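What the arm has changed on the returns bench
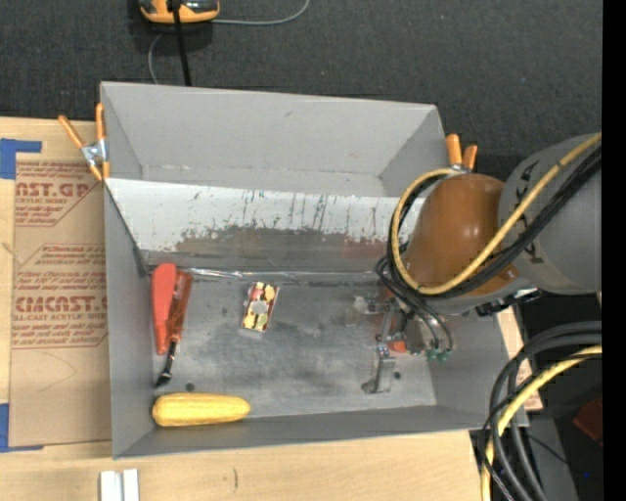
I said in April that I would write something once the arm had been with us long enough for me to have an opinion. It is now 3 December 2021 and I have several, so I'll put them down in the order they come to me.

For anyone new, I work at Galby, in the back half of the building where returned goods come in. Shops send back whatever didn't sell or got opened by a customer, and we sort it. Some goes back on the shelf, some goes to the discount people at Pamley, and some is thrown out. It is very mixed. You can have a kitchen tool, a toy vegetable and a packet of something in the same carton. When I started there were sixteen of us on the benches across both shifts, and there are still sixteen, which I mention first as it is what my mother asks every time I ring.

The job the arm does is the first pick. Things get tipped in a bin, it picks one up, and it puts that one on the belt so that whoever is at the belt sees items singly and can get on with the deciding. Before, you did both. You reached in, pulled something out, looked it over, scanned it, chose where it went and reached in again. The reaching was the part that hurt people. I had two lots of physio on my right shoulder, and Marisa Cocco, who has the bench next to mine, wore a strap on her wrist for most of one winter.

So the shoulder is better. That is the plain good news and I don't want to bury it under the grumbles.

The grumbles are mostly about pace. When you did your own reaching, you set your own speed without thinking. If you got an awkward item you slowed down, and if you had a run of easy ones you sped up and banked a minute for a drink of water. Now the next thing arrives when it arrives. On a good day it is slower than I am and I stand there with my hands on the belt rail like someone waiting for a bus. On another sort of day it finds a run of things it likes and they come through faster than I can check the labels. We asked for a pause button at the belt end and it took three meetings to get one. It is a good button. I use it a lot and I don't apologise for it, though for the first month I felt I had to.

The other thing is what it can't manage. Flat things are the worst. A little packet lying flush on the floor of a bin is nothing to me, I slide a nail under it and it's up. The arm will go at it, come away with nothing, and go at it again. Long things with a handle it mostly gets, but it may hold them by the wrong end and then they swing. Round things roll. We were told it would improve and it has, although the improvement comes from us. Somebody has to clear what it leaves behind and note down what it was, and that somebody is on a rota. Bin duty, we call it. You do two hours and swap.

I didn't expect to like bin duty and I do. You stop the arm, wait for the light, take out the leftovers, put them through by hand and fill in the sheet. It's quiet and you work at your own rate, and you get to know the thing's habits. Marisa can tell from the noise when it is about to miss. She says the motor has a sort of second thought in it. I can't hear it myself but she has been right often enough that I've stopped arguing.

What has come up lately is whether bin duty ought to be paid differently. At present it's the same grade as the belt. The argument for changing it is that you are doing something we were not taken on to do. You need the isolation training, you need to know when to call the engineer and when not to bother, and your notes get used by other people to change how the machine behaves. The argument against, as put to us, is that it is still picking things out of a bin, the same as always. I can see how it looks like that from an office. I think it's wrong, and I said so, and it was written down.

There's also the matter of how it looks close up. People who come round on visits seem to want something smooth and white, like a fridge. Ours has cables looped round it and the bins get scraped and scuffed like any bin. Things are clamped and taped where they need to be clamped and taped. I find that reassuring, if anything. The old carton sealer was the same and it ran for years. It is workshop equipment and somebody has to be able to get at it with a spanner.

I should say something about the younger ones, as I was asked to in the comments last time. The two who joined this year have never done the old bench. They learned the belt and the bin sheet together, and to them the arm is part of the room. They are quicker than me at resetting it. They are slower at deciding, though, and I've been thinking about why. When I had a thing in my hand from the moment it left the carton I had already half judged it by the time I'd turned round. You could feel a loose lid, or that a box was too light. Off the belt you pick it up cold. I've started telling them to take hold of every item properly, even when the label is facing them and they could scan it where it lies. One of them does. The other says it slows her down, and it does.

Bundholm, our other site, is meant to get theirs in the new year. A few of them came over to see ours and I had a cup of tea with them afterwards. They wanted to know about jobs, naturally. I told them what I've put here, that the number has stayed the same with us, and I also told them that when Mr Panyasiri on the late shift retires his place is not going to be advertised. We've been told that much. So the sixteen will be fifteen, and I suppose that is how it is done, a retirement at a time. I would sooner it was said out loud at the start. They took it well enough. One of them asked if you get used to having it next to you and I said yes, in a fortnight, which is true.

What I advised them to ask for was the pause button, on day one and in writing. Then a proper stool for bin duty, with a back. We are still on the one without. And a say in what goes on the sheet, because ours was drawn up before anybody had done a shift with it and has a box for colour, which we don't need, and nowhere to put that an item was trapped under another item, which is half of what we find.

I've got my own shoulder review after Christmas and I expect they'll sign me off. The new sheet is supposed to be printed by then as well. If it still has the colour box on it I will let you know.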